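Learning from Demonstration, Lecture 9
Two-arm kitting: what the Fikre experiments tell us 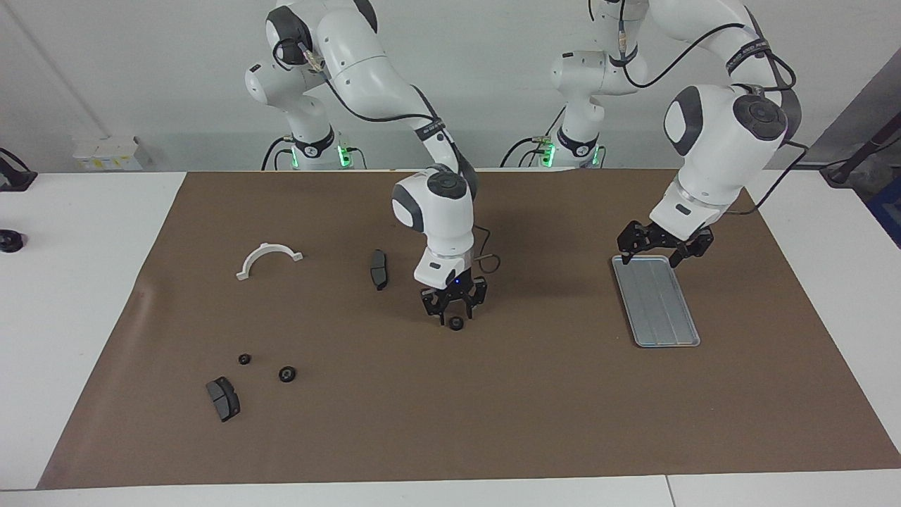

Notes by Sumaiya Haque. Read these together with the lab write-up by Ambaye and Gunawan on the course page.

The task is easy to state. Small rings and brake pads lie on a mat, and they have to end up in a metal tray. One arm works on the parts side, the other on the tray side. Last week we treated each arm as its own problem. Today we look at what happens when one policy drives both.

1. Data

The group recorded 420 demonstrations by teleoperation. After review, 407 were kept. The other runs were dropped for long pauses or for a part pushed off the mat. Starting positions were changed before every run, and brake pads were placed both flat and on edge. The two poses call for different grasps, so keep them apart when you count errors.

2. Method

The policy predicts a short chunk of joint positions for both arms, 15 steps at a time. It runs the chunk, looks again, and predicts the next one. The baseline uses the same network twice, once per arm, with no shared input apart from the camera view.

3. Result

Out of 420 test trials, the joint policy finished 352. Most of its failures were on the rings. A ring is low and dark, and a small height error means the fingers close on the mat or tip the ring over. Pads standing on edge gave less trouble than flat ones – the fingers have two clear faces to close on.

The baseline failed in another way. Both arms would reach for the tray at once, then stop and wait.

4. Open points

We don't know how much of the gain comes from the shared input and how much from chunking. Obsa Ambaye is running the missing case (separate policies, long chunks) and will post the numbers.

For the problem set, use the Fikre logs only. The Plunell logs have a different joint order.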